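Teaching a Robot to Sweep, One Hand at a Time

A small laboratory in Kusiddale wants machines to learn housework from people who have never touched a robot

By Annick Vidal

The first thing Agathe Lefèvre asks a visitor to do is to clean up a mess. She puts a green plastic gripper in your hand, shows you how the two fingers close when you squeeze, and then she steps back and says nothing more. I needed a long time to pick up a brush that a child can pick up without thinking.

"Everybody is bad the first morning," she told me. "After lunch they are good. We keep the morning too."

Lefèvre leads the handling group at Grolta, a research company that occupies one floor of a former thread factory. For four years her team has studied a question that sounds modest: can a robot arm learn a household task only from recordings made with a tool in a human hand, with no robot in the room? The method is not new in itself, and several groups in the world work on it. What is particular at Grolta is the choice of tasks. They take only jobs where the robot must use one object to move many others.

Sweeping is their favorite. A cup is in one place, and when you move it, it is in another place. A handful of dry beans does not behave like this. Each stroke of the brush makes a new arrangement, and the person must look again and decide again. The usual way to program a robot, with a fixed path for the arm, fails as soon as one bean rolls to the side. 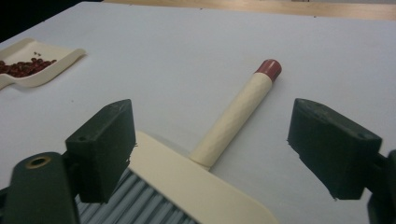

The gripper has a camera fixed on it, so the recording shows the work from the place where the robot's own camera will be later. A second program calculates how the hand moved through space and how wide the fingers were open at each moment. These two things, the pictures and the movement, are all that the learning system receives. It gets no rule about what a bean is and no instruction that the beans belong in the dustpan.

Évan Hamel, who designed the fingers, went through many shapes before he was satisfied. His early ones were too smooth, and a round handle turned between them when the bristles met some resistance. "In the hand you correct this without noticing," he said. "The robot cannot correct what it does not feel. So I had to make a worse hand for the humans, in order that they suffer the same problem as the machine." The same fingers are then mounted on the robot arm, which the team calls Vasseur.

For the study that was finished this summer, the group collected 600 recordings of sweeping from 13 people. Most of them came from the town and answered a notice at the bakery. Rosine Guérin, a retired school cook, made more recordings than anyone else, and her way of working is now well known in the laboratory. She makes short strokes, always toward herself, and she goes back for the last beans before she puts the brush down.

Then came the trial. The arm was given 60 attempts in a kitchen it had no recordings from, with a different table and different light. It brought every bean into the pan in 41 of them. In most of the others it left one or two beans behind, and in a few it dropped the brush and continued to sweep with empty fingers, which made the people watching laugh, and made Hamel leave to get a coffee.

The result that interests Lefèvre most is a smaller one. When the team trained the system again with only the cleanest recordings, the ones with no hesitation and no mistake, the robot became worse. It swept well until something went wrong, and then it did not know how to continue. With the clumsy recordings included, it had seen people miss and try again.

Joanne Catterall, an engineer at Wivetti who read the work before publication, is more careful. She finds the comparison convincing for beans on a flat table, but she would like to see flour, or broken glass, or a floor with a carpet. She also points out that the arm needs much more time than a person for the same job. Lefèvre agrees with all of it. Flour is planned for December, and she has already asked Guérin to come back.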